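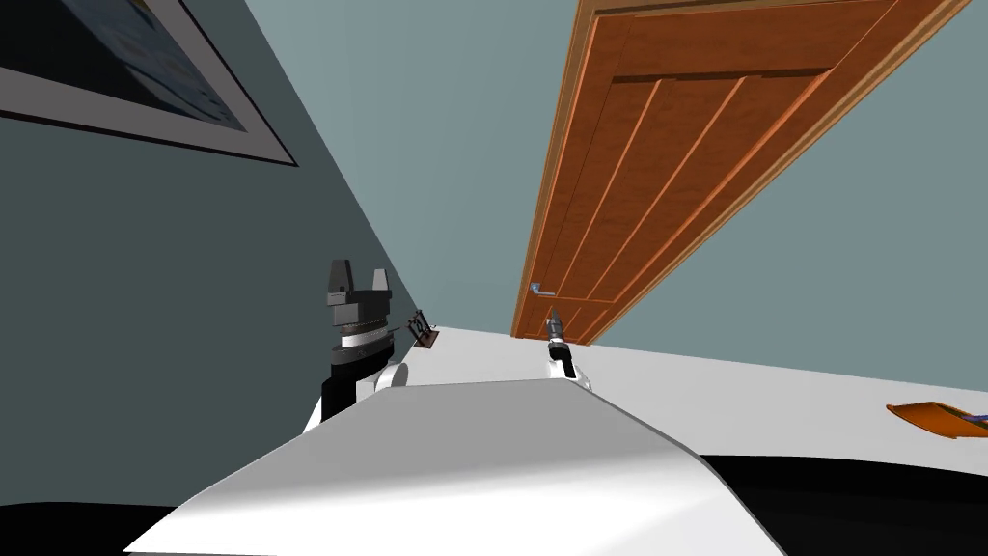 Rindesetti cell passes first stage of setup in simulation

Engineers at Ondwood have finished the first stage of setup on a two-armed robot cell known in-house as Rindesetti, working through the joint limits and gripper settings in simulation before touching the machine itself.

The cell is a white-bodied unit with two arms, each ending in a gripper. It is meant to pick small household items off the floor of a room and put them back where they belong. Ondwood plans to run it in a test apartment at its Menzies building starting in December.

Wael Ouali, who leads the setup work, said the simulated room was kept simple on purpose. It has plain walls, a paneled wooden door with a lever handle, a white floor and a few loose objects, among them an orange one with a blue part at one end. The left gripper is black with two square-edged fingers, and in the model it can be held open with the fingers pointing up while the right arm reaches forward past the body.

"Most of what goes wrong in the first week is the arms hitting the shell," Ouali said. "You want to find that on a screen."

The team ran 600 simulated reaches over the front of the body. In 18 of them the right arm came closer to the shell than the safety margin allows. All 18 were traced to the same wrist setting, which had been carried over from an older cell. The setting has been changed and the runs will be repeated before the file is released.

Isla Dow, a controls engineer, has been checking the gripper zero points. Each gripper has to be told where fully open and fully closed are, and the two values drift as the finger mounts wear. Dow has written a short routine that opens and closes both grippers three times at startup and compares the readings with the stored ones. If they don't match, the cell stays in standby and an operator has to reset it by hand.

The routine adds 140 seconds to a cold start. Dow said she would like to cut that down but would leave it alone for now.

Upkeep of the real unit will fall to Wenceslao Rosales and the maintenance crew. Their checklist covers the finger pads, the cable run behind each shoulder, and the bolts that hold the arms to the body. Finger pads are to be swapped as a pair. Rosales has asked for a spare gripper to be kept at Menzies so a failed one can be changed on site and repaired later at the bench.

One item is still open. The model of the body shell came from Nemau, the supplier, and it does not include a cover plate that was added to the production version. Agnes Strachan, who handles supplier parts for Ondwood, has requested the updated drawing. Until it arrives, the arms will be limited to half speed whenever they pass over the top edge of the shell.

Work on the physical cell begins once the repeat runs are signed off. The base will be leveled first, followed by the arm mounts and then the grippers.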